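Why Do We Fold Our Clothes? (And Why Is the Bed the Best Place to Do It?)

Hello again, it's Indrek Luik here, back with another page of answers for the Nanulell question box. We get lots of questions about space and sharks, but this one came from a reader called Tõnu Krūmiņa, who wrote: "Why do I have to fold my clothes if I'm only going to unfold them again?"

What a good question! I asked it myself when I was seven and I never got a proper answer, so I'm going to try to give you one.

Let's start with where to fold. I like a bed. It's wide, it's at a handy height, and if you drop a sock it lands somewhere clean. It's even better if there's a bamboo mat on top, the sort made from lots of little tiles joined together with cord. People sleep on these in hot weather -- in July I wouldn't be without mine -- and they make a nice firm surface for folding a towel.
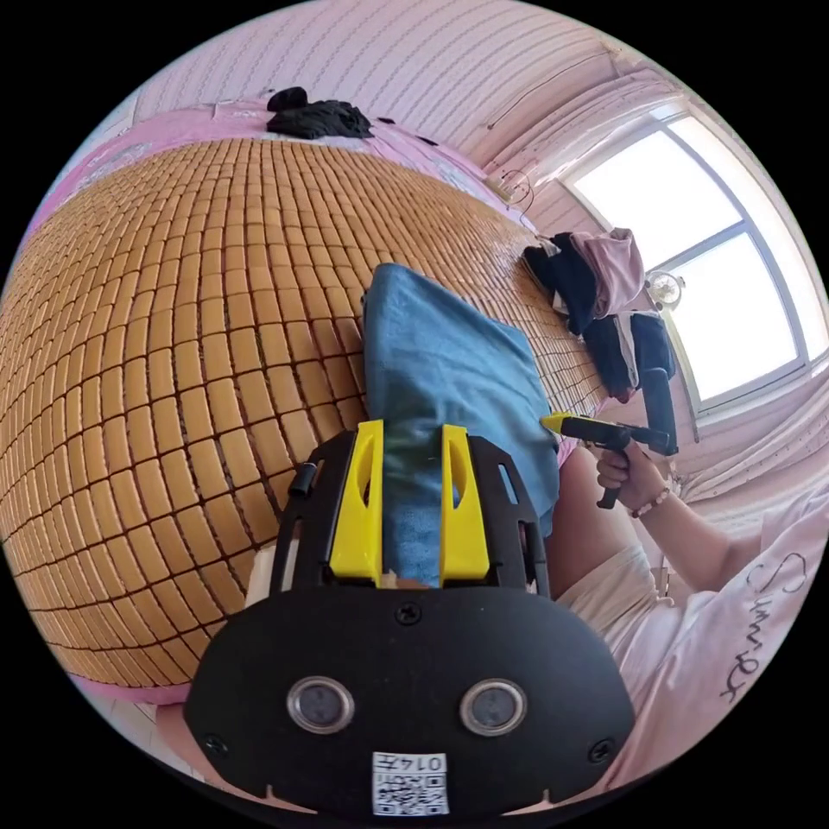

What is a crease?

Cloth is made of threads, and threads are made of even tinier hairs called fibres. When you squash a T-shirt into a ball and leave it at the bottom of a drawer, the fibres get bent. Leave them bent for long enough and they want to stay that way. So you pull out your T-shirt and it looks like a walnut!

Folding bends the fibres too, but only along a few lines, and you get to pick where the lines go. The rest of the cloth lies flat and happy.

Some cloth creases more than others. Cotton and linen are terrible for it. Wool is rather springy and often sorts itself out if you hang it up overnight. Denim is thick and stiff, so it doesn't crumple as easily as a thin shirt, but it does make a big fat lump in your drawer if you just stuff it in.
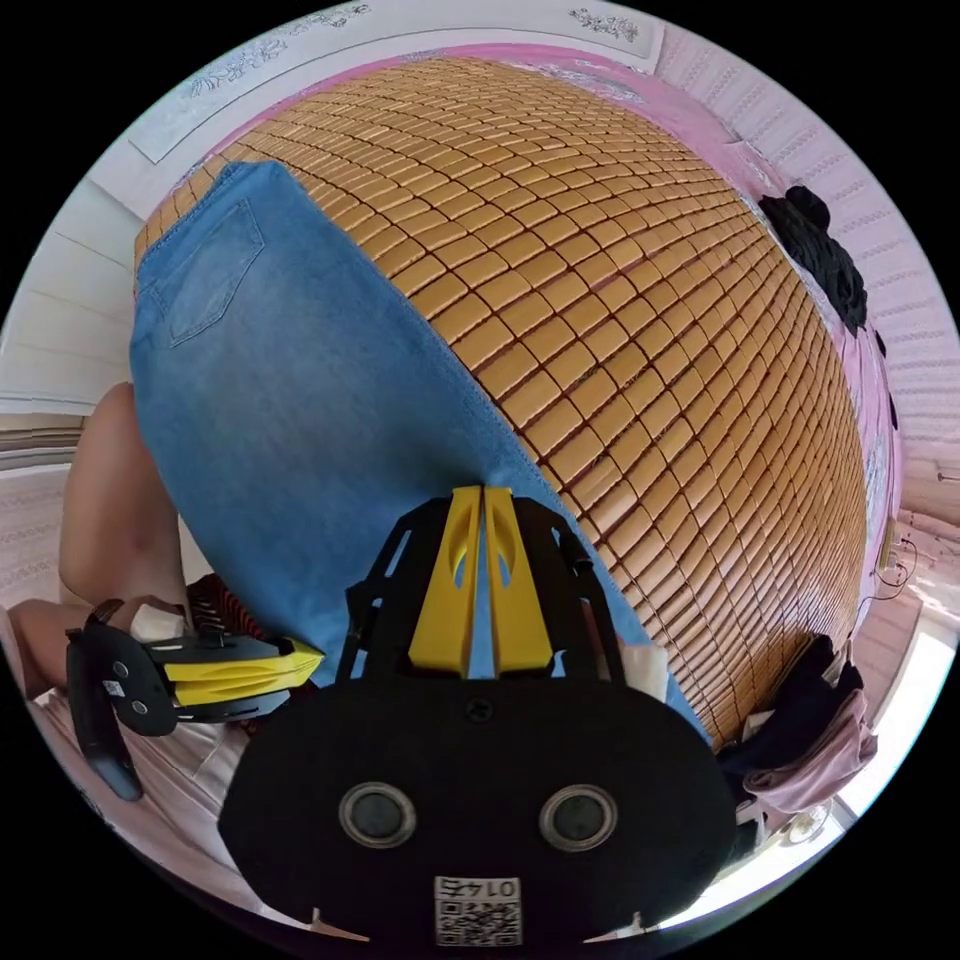 My own way with trousers goes like this. Lay them down and smooth them with your hands. Put one leg on top of the other. Bring the bottoms up to the waist, then fold once more. You should end up with a neat parcel (mine is sometimes a bit wonky and I put it away anyway).

Stretchy waists are trickier. Elastic is always trying to pull itself short again, so the cloth next to it bunches up into little gathers. Don't fight it. Smooth the flat parts and let the bunchy part be bunchy.
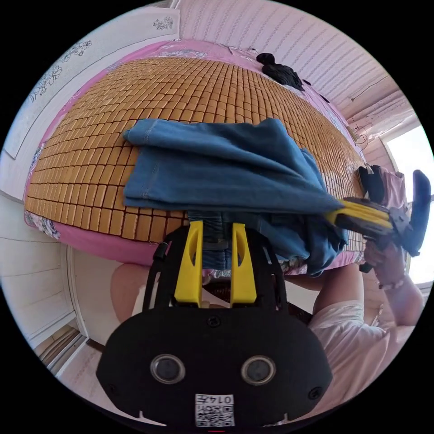 Blue cloth on the mat, halfway between a heap and a fold.

Does folding save space?

Yes, and you can test it. Find an empty shoebox and drop in scrunched-up T-shirts until it's full. Count them. Then take them all out, fold them and try again. A heap has lots of air trapped in it, and folding squeezes most of that out. I tried this with my niece and we got so keen that we moved on to pillowcases. 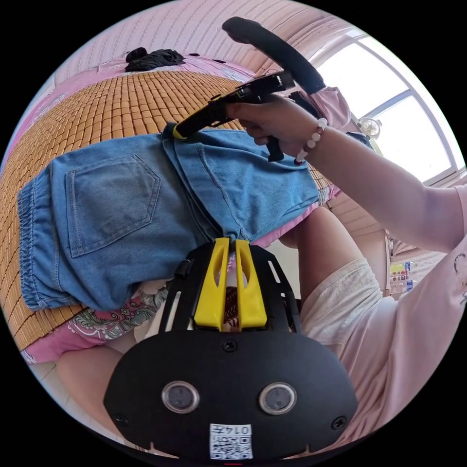
Two people can fold faster than one, especially with big things like sheets, where your arms just aren't long enough. Small things can be shared as well. With a pair of denim shorts, one of you can take the waistband while the other takes the far edge, and then you can straighten them out between you. Have a look for the pocket on the back, too. If you can see it, you know which side is facing up! And do put your hand inside the pockets. I once found 50 pence and a very old raisin.

So, Tõnu, you don't have to fold everything. Pants and socks can go in any old how, and I promise not to tell. But give your favourite top a bit of care and it'll look much better when you want to wear it.

Next time I'll be answering a question about why towels go scratchy. Until then, go and see what's at the bottom of your drawer.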